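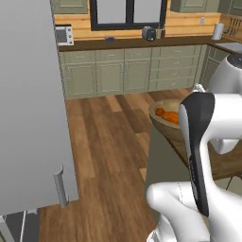 Re: [skolto-eval] ¿Tasa de éxito o tasa de cuenco quieto?

De: Yabsira Mersha
Para: lista skolto-eval
Mes: enero

Hola a todos:

Contesto a Ekow por partes, con su mensaje intercalado. He recortado la parte del servidor de licencias, que tiene su propio hilo y su propio género literario.

Ekow Baidoo escribió:

> He leído el borrador de la sección de resultados y tengo un problema con
> la tabla principal. Decís que la política completa la tarea de la isla
> en casi todas las cocinas, pero el criterio de éxito es "el cuenco está
> en la zona de destino y en reposo". Si la zona de destino es la propia
> isla, y el cuenco empieza en la isla, ¿qué impide que el robot no haga
> nada y se lleve el punto?

Nada. Lo he comprobado esta mañana con una política que consiste en devolver ceros en todas las articulaciones y que, en la variante corta de la tarea, iguala a nuestra segunda mejor línea base. Además entrena muy rápido.

La explicación es aburrida. La tarea original era coger el cuenco de la isla, dejarlo en la encimera del fondo y volver a la posición inicial. Cuando partimos las instrucciones largas en tramos, la variante corta se quedó con "recoloca el cuenco en la isla", y el comprobador de Nilton heredó la zona de destino sin heredar la obligación de haber levantado antes el objeto. Yo revisé ese cambio. Está mi nombre en la revisión, con un "me parece bien" que pienso imprimir.

> Segunda cosa. ¿Cuántos episodios están afectados? En el borrador solo
> aparece el total y una frase sobre "un número reducido de casos
> ambiguos". Esa frase no me deja dormir.

A mí tampoco me gustaba, y la escribí yo. Los datos completos:

Episodios evaluados: 2756, que salen de 212 cocinas por trece instrucciones cada una.
Episodios marcados como éxito sin que la pinza llegue a tocar el cuenco: 344.
Semillas de entrenamiento: 4, repartidas entre las cocinas. Los falsos éxitos aparecen en todas.

Son el 12,5 % del total, así que "reducido" sale del texto. "Ambiguos" también, porque en esos episodios no hay ambigüedad ninguna: la fuerza de contacto entre pinza y cuenco es cero de principio a fin.

> Tercera. Las cocinas me parecen demasiado amables. En la que usáis como
> portada está la isla despejada salvo por el cuenco, la nevera a un lado
> y toda la encimera al fondo. ¿Cuánto de lo que medimos es manipulación
> y cuánto es tener sitio de sobra?

Pregunta justa. He reagrupado las cocinas según el espacio libre que queda alrededor del brazo en la posición inicial. En las estrechas la política cae mucho, y la caída viene casi toda de la primera fase: el brazo se coloca delante del cuenco, duda y agota el tiempo. En cuanto hay contacto, la anchura de la cocina deja de importar tanto. Esto apoya vuestra sospecha de que el cuello de botella está en la aproximación, cosa que en Fladard dijisteis hace meses y que yo discutí con bastante energía.

En cuanto a la portada, la cocina verde es de las despejadas, en efecto. La encimera tiene su tostador, su hervidor y su rollo de papel, pero todo queda lejos del cuenco. Para la discusión sobre desorden hay que usar otras. Propongo dejarla como lo que es, el caso fácil, y decirlo en el pie de figura.

> Cuarta y última: el contenido del cuenco. En las instrucciones pone
> "zanahorias". En el montaje, ¿son objetos sueltos o una malla pegada
> al cuenco? Porque si van pegados, lo de "sin derramar" es un poco
> optimista.

Depende de la cocina, y aquí viene lo que más me incomoda. La conversión de Sayce fusiona con el recipiente cualquier contenido que pase de cierto número de contactos simultáneos, para que la física no se arrastre. Es una decisión razonable si a uno le importa la velocidad y no le importa la verdura. El resultado es que en parte de las cocinas el cuenco se puede poner boca abajo y las zanahorias siguen ahí, solidarias, como si hubieran firmado algo. Nuestra métrica de derrame les da la puntuación máxima.

(De paso: si alguien del grupo de activos puede confirmar que son zanahorias, se lo agradezco. A la distancia de la cámara son cosas naranjas amontonadas hacia un lado, y he visto a dos personas competentes defender la batata.)

Lo que propongo, en orden:

1. Nuevo criterio de éxito. El cuenco tiene que haber perdido el contacto con la superficie de apoyo en algún momento, con la pinza sujetándolo, y acabar en reposo en la zona de destino. Ya está en una rama; falta que la revise alguien que no sea yo, por motivos expuestos más arriba.

2. La política de ceros entra en la tabla como línea base fija. Si alguna vez vuelve a sacar más de cero, lo sabremos antes que los revisores.

3. Volver a puntuar los episodios guardados. No hace falta simularlos otra vez: tenemos las trayectorias y los contactos. Es una tarde de cálculo y otra de discutir los nombres de las columnas.

4. Separar "derrame" en dos columnas, contenido suelto y contenido fusionado, y dejar la segunda en blanco. Ekow, sé que preferirías quitarla del todo. Yo la dejaría vacía y visible, para que el próximo que use la conversión se pregunte por qué.

5. Desglose por espacio libre, con la aproximación y el agarre por separado.

Adelanto lo que sale de una primera pasada con el criterio nuevo, para que nadie se entere por el repositorio. El orden de los métodos se mantiene arriba: el nuestro sigue primero, con menos ventaja. Abajo hay un baile. La línea base que parecía más prudente era en realidad la más quieta, y se hunde. La que todos dábamos por mala porque tiraba cosas sube dos puestos; por lo menos se acercaba a las cosas que tiraba.

El párrafo del resumen que habla de "manipulación robusta en entornos domésticos diversos" lo he cambiado por uno que dice qué hace el robot y en cuántas cocinas. Queda más corto y bastante menos emocionante. Acepto sugerencias siempre que no contengan la palabra "robusta".

Una duda que no sé resolver. En parte de los 344 episodios el brazo sí se mueve: baja, se queda con el dedo de la pinza delante del cuenco y ahí termina. Con el criterio nuevo son fracasos, igual que los de un brazo que no arranca. A mí me parecen fracasos distintos, y me gustaría informar de la distancia mínima entre pinza y borde. Contra eso está que cada métrica que hemos añadido hasta ahora ha venido con su propia manera de hacer trampa. ¿Opiniones?

Si no hay objeciones fundidas con el cuenco, lanzo la nueva puntuación mañana a primera hora y subo las tablas a la carpeta de siempre. No toquéis las antiguas, por favor: quiero que el apéndice muestre las dos versiones, una junto a otra.

Gracias, Ekow. Lo digo con cierto esfuerzo, pero lo digo.

Yabsira

--
Yabsira Mersha
Evaluación en simulación, proyecto Skolto
Para darse de baja de la lista, escribid a la dirección de administración con el asunto "baja". Responder a todos con la palabra "baja" no funciona, como ya se ha demostrado en repetidas ocasiones.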